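From: Constanza Bravo
To: muli-fans list
Subject: Re: [muli-fans] Did the director really walk out of the premiere?

Hello all,

I have read the whole thread from the weekend and I would like to answer a few points, because I was in the theater and I think some things are getting bigger each time they are told.

On the list, somebody wrote:

> I heard from two people that he left after 20 minutes, shouting at the
> producers in the lobby, and that the lead actress refused to go on stage
> for the applause. If this is true then the sequel is dead. Hikell will
> never pay for another one with the same team. Does anybody know more?
> Also, is it correct that the Astus was half empty? The photos on the
> fan pages show many free seats in the front.

First, the walking out. He did leave his seat, this is correct. He was in the row in front of me, a little to the left. But it was in the second half, during the long scene at the harbor, and he came back before the credits. I did not hear any shouting. It is possible that there was an argument in the lobby, but I can not say yes or no to this, and I would ask that we don't write it on the fan wiki as a fact until somebody who was in the lobby tells us.

Second, the actress. She was on stage. She stood on the far side, next to the composer, and she stayed for maybe one minute and then went out by the side door. In the short video that everybody is sharing, the person filming is turned to the other side, so of course she is not there. I have seen her leave early at another event also, two years ago in December, and at that time no one made a scandal of it.

Third, the seats. The Astus has 660 places when the balcony is open. For this evening the balcony was closed, so there were 345 on the floor. The first two rows were kept for the press and a good part of the press did not come, this is the reason for the free seats in the photos. Behind them it was full. I had to ask people to stand up when I went to my place.

About the money I know less. The article that started this says that Hikell paid for 90 percent of the first film and will not do it again. The article does not name any source, and the same page wrote last year that the whole cast was changed, which was wrong. Prumisa, who did the distribution, only answered me that they "have nothing to announce at this time." I wrote to them with two questions and this one sentence was the full reply – so please don't read too much into it, in one direction or the other.

I also want to say something about the tone. It is fine to be curious, I am curious too, if not I would not be on this list. But there were 19 messages in one night about the marriage of a person who has only a supporting role, and I don't think any of us would like to read such things about our own family.

For those who asked me for it, the press kit scans are going up slowly. The pages about the music are ready, the interviews will need some more days. My scanner makes a gray line on every second page and I am cleaning them by hand.

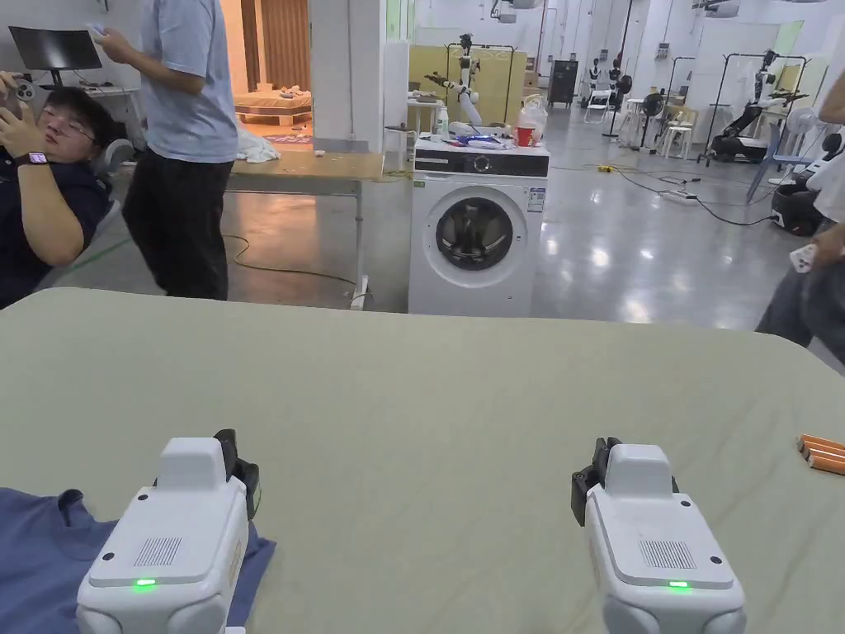 Two white grippers on the green tablecloth, orange sticks at the right.

One more practical thing: if you answer to this message, please cut the old text to the part you need. Some of us receive the list as a digest, and the last one had the same quote seven times.

If somebody has the printed program of the evening with the corrected running time, I would be glad for a copy. Mine still has the old one.

Best regards,
Constanza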